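How to make a bed with a duvet, without the fuss

There is a lot of advice about making beds and most of it seems to come from people who sell bedding. I have read that you need a steamer, a linen spray and four sizes of cushion. I make beds in two holiday lets near Piltmont and have never owned a steamer, and the guests sleep as well as anybody else's.

What follows is for a double bed with a fitted sheet, a duvet and two pillows. Allow 13 minutes if you are changing the covers, far less if you are only tidying up after a night's sleep.

Strip it first

Take everything off, including the pillows, and put it on a chair or sofa. Some guides tell you to leave the bed bare for hours so that it can "breathe". I open a window and get on with it. Check the mattress has not crept down towards the foot end. On slatted frames it often has, and the fitted sheet will never sit right until you shove it back.

Fitted sheet

Start with a top corner, then do the one diagonally opposite. If the last corner will not go on, look at the label before you start swearing. Shops describe sheets as "deep" when they are nothing of the kind. Mine are from Gelow and the packet promised they would fit any mattress, which they do until the second hot wash.

Duvet cover

You will have seen the burrito method, where the whole lot is rolled up and turned inside out. I tried it for a month and was slower at the end than I had been at the start. The old way works:

Turn the cover inside out.
Put your arms in and take hold of the two far corners.
Grab the top corners of the duvet through the cloth.
Lift and shake until the cover falls down over it.
Feel for the bottom corners, push them home and do up the buttons.

Shake it again once it is on the bed. Creases running across a cotton cover will drop a little by evening, and I would not iron one for anybody.

Getting the hang right

Pull the duvet so it falls evenly down both sides. On a dark frame a white duvet shows every inch of error, so stand at the foot and look before you walk away. How far it should drop is a matter of taste, whatever the magazines say. I like it to cover the mattress and stop short of the carpet, where it only picks up fluff.

Pillows

Give them a good thump, then lay them flat or prop them on the headboard. Keep the open ends of the cases facing the middle. If one pillow is plumper than its neighbour, no amount of chopping will hide it. Swap in a matching pair or put up with it. Make sure neither is pushed out over the side of the mattress.

The rest of the room

A neat bed does very little if there are bits on the floor. Pick up tissues and scraps by hand before you vacuum, straighten the lamp, and tuck any spare cord to the back of the nightstand. 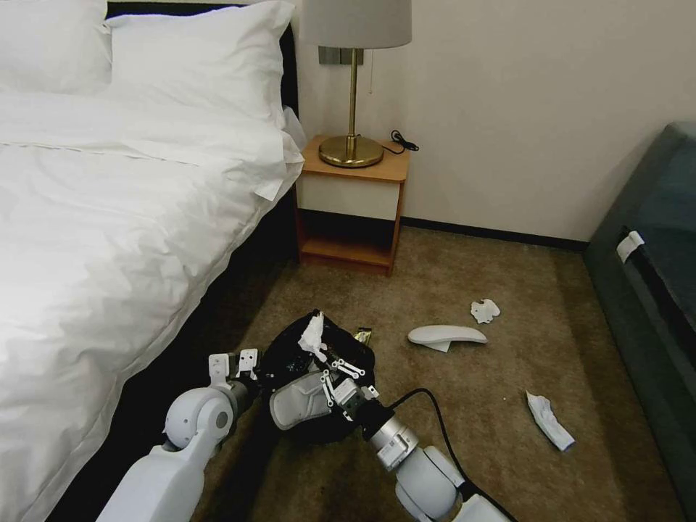

Liesbeth Postma: I still say the burrito is quicker on a king size. Your arms must be longer than mine, because I lose the far corners every time and end up inside the cover with the duvet on the floor. Agree about the ironing though.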